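Ticket: Gray smudges and grit on plush slippers after the sorting bin
Opened by: Sorting floor, Sirnon
Product line: Banomano plush house slippers, all colors
Other parties on ticket: Stevance (cleaner), Fagundes (bin)
Priority: Normal (was Low, see below)
Status: Partly solved

Original report

Slippers are coming out of the big gray metal bin with marks on them. Two kinds. One is a soft gray smudge, mostly on the sides and on the fluffy edge at the opening. The other is grit, little pale flecks down in the pile that you feel before you see. Cream and pink are the worst. The blue ones hide it better, so I don't trust anybody who tells me the blue ones are fine.

Packing sent back a tote this morning with a note saying "dirty." No detail on which kind of dirty, so I went through it myself. 65 slippers in the tote, singles and pairs mixed. 30 had a smudge. I didn't count the grit, you have to run a thumb through the pile of every single one and I had other work.

First reply from Banomano support, pasted in full for the record:

Thank you for reaching out. Some loose fiber is normal with new plush footwear. Please shake the product gently before use. If marks remain, wipe with a damp cloth.

I don't accept this. Loose fiber is the color of the slipper. A cream slipper does not shed gray. I also tried the damp cloth on three cream ones and it spread the smudge into a bigger, paler smudge. Please don't anyone else do that. Asked them to reopen it, and they did, with the same paragraph again and a link to the care page. The care page is about washing machines.

Raised priority to Normal.

Log

8:10. Checked slippers straight out of the Banomano carton, before they go anywhere near the bin. Opened one carton of cream and one of pink. Clean. Thumb test clean. There was one slipper with a thread hanging off the heel, unrelated, set aside.

8:40. Checked the totes that carry them over. Wiped the inside of the first tote with a white rag. A bit of cardboard dust, brown. Nothing gray. Wiped a second tote to be fair to it. Same.

9:05. Wiped the floor of the bin with a clean white rag. One pass, edge to edge. Rag came up dark gray. Second pass with a fresh rag, still gray. I have both rags in a bag if somebody wants to argue.

9:15. Someone on the floor says the bin was wiped with the Stevance metal cleaner at the end of last shift. I believe that it was wiped. I'm less sure it was rinsed. The label says to rinse, in small type, after a large picture of a shiny sink.

9:30. Put in the question to Stevance: does the cleaner leave a gray film on bare metal if it dries there? Answer came back quickly and it was "our product is residue free when used as directed." Which doesn't answer it. I asked again with the word "dries" in capitals.

9:50. Rinsed the bin floor with plain warm water, dried it with towels. White rag again: light gray this time, much lighter than before. So either the film was cleaner, or it was loose metal dirt that the cleaner had lifted and left sitting. I can't tell those apart with a rag and I don't think Stevance can tell them apart from a desk.

10:20. Looked at the walls. I'd been treating this as a floor problem, and that was a mistake on my part. The grit isn't gray, it's pale, and it's stiff. Picked some out with tweezers and put it on black paper. Flat little chips. One side dull, the other side rougher. That's paint.

The floor is scuffed metal with gray staining all over it. The paint is going on the sloped panel at the back, down along its lower part, right above the bright seam where it meets the floor.

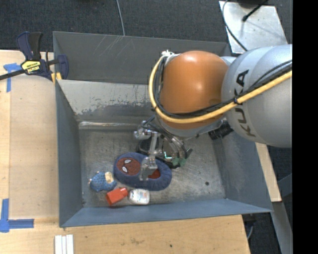

Fagundes came back within the hour and said surface wear at the foot of the panel is cosmetic, that the coating is rated for dry goods, and that plush items "should not be affected under normal handling." They asked what we'd been putting in the bin before the slippers.

Fair question, and I'll answer it. Hard goods, for a long while. Boxed hardware, some of it with the boxes burst. That's very likely how the paint got started. It doesn't change what is happening now. A box of hinges doesn't care about a paint chip. A plush slipper slides down that slope and lands with its fluffy side against the seam, and it picks up whatever is lying there like a lint roller.

As for "cosmetic": I pressed a strip of packing tape onto the worn part and pulled it off. Chips on the tape. Did it again on the left wall, where the paint looked sound. Nothing on the tape. I sent both strips to Fagundes in an envelope along with this ticket number.

11:15. Test A. Bin floor rinsed and dried, back panel left alone. Put in ten clean cream slippers, let them go through as usual, took them out. Smudges: one, faint. Grit: most of them, mainly on the toe.

11:45. Test B. Same floor, but covered the lower part of the back panel with a strip of smooth cardboard taped down at the top. Ten more clean cream slippers. Smudges: one again, faint. Grit: one fleck on one slipper, and I'm prepared to believe I dropped that one myself off the black paper.

So two problems, not related, showing up on the same slipper. That's why every answer we got sounded half right.

12:10. Stevance wrote back to the DRIES question. They now say that the cleaner "may leave a light haze" if not rinsed. That was not in the first answer. They suggest their rinse aid. I'm not buying a second bottle to get rid of the first bottle until somebody shows me that warm water won't do it.

Lunch.

1:20. Cardboard strip has already curled at the bottom corner. Slippers catching on it. Took it off. It proved the point but it isn't a fix.

1:50. Fagundes suggests a touch-up kit: brush it on over the worn part, let it cure, done. I asked what it sticks to, given that the paint around the bare patches is lifting at the edges. They said to "lightly abrade" first. I asked with what. 800 grit. That sounds far too fine to me for paint that comes off on packing tape. 800 will polish the loose edges very nicely and leave them loose. I'd scrape first, then something coarse, then worry about fine. I've asked them to put in writing that 800 alone is enough. Waiting.

2:30. Tried cleaning the marked slippers, as we have a fair number of them now.

Dry smudge: don't wet it. A dry, soft brush with the pile, then against, then with it again. Gets most of it off pink and nearly all of it off blue. Cream still shows a shadow if you hold it by the window.
Smudge somebody already wiped with a damp cloth: no luck so far. Tried a dab of dish soap on one. Came out clean but the pile dried clumpy and I wouldn't sell it.
Grit: vacuum with the small brush head, then check with a thumb. Shaking does nothing, in spite of the care page. The chips are flat and they hook in.
Soles: not affected. I looked.

3:00. Banomano asked for the slippers with clumpy pile to be logged as "wear by handling." No. They were cleaned according to the first reply on this ticket, and it's pasted above. Left them as "cleaning damage, vendor advice."

3:25. Somebody asked whether we could just line the bin with a blanket. Tried it with a moving blanket. It stops the smudges. It also sheds its own lint, gray-blue, and now the cream slippers have a third kind of mark. Blanket is out. If anybody suggests a fleece one, the answer is the same.

What we're doing for now

Floor of the bin gets rinsed with warm water after any use of the Stevance cleaner, then dried with a towel, not left to air. White rag test before slippers go in. If the rag is darker than the sample taped inside the cabinet door, rinse again.

Loose paint on the back panel to be scraped until tape comes away clean. Vacuum the seam after. Don't sweep it, the chips just go further along.

Cream and pink stay out of the bin until the panel is done. They can be sorted on the folding table with a sheet of kraft paper. Slower, I know. Blue can go in, but thumb test every one on the way out.

No damp cloths.

Still open

Fagundes to confirm in writing about the 800. Also whether bare metal at the foot of the panel can just be left bare if it's smooth. I'd honestly prefer that to new paint over old paint, but I'd like them to say it.

Stevance to say what the haze is made of and whether it comes off plush once it's on there. So far they've only talked about countertops.

Banomano to take the damp cloth line off the care reply, or at least stop sending it for this ticket number.

Follow-up, next shift, 7:45

Panel scraped. Tape test clean in four places, a few chips in the fifth, scraped again, clean. It looks worse than it did, more bare metal showing, and I've had two comments about that already. Ran a tote of blue through. Thumb test: nothing. Rag test on the floor: lighter than the sample.

One tote of blue isn't enough to close this on. Cream gets a trial after the next cleaning. Leaving the ticket as partly solved, and please stop changing it to resolved, I can see the change history.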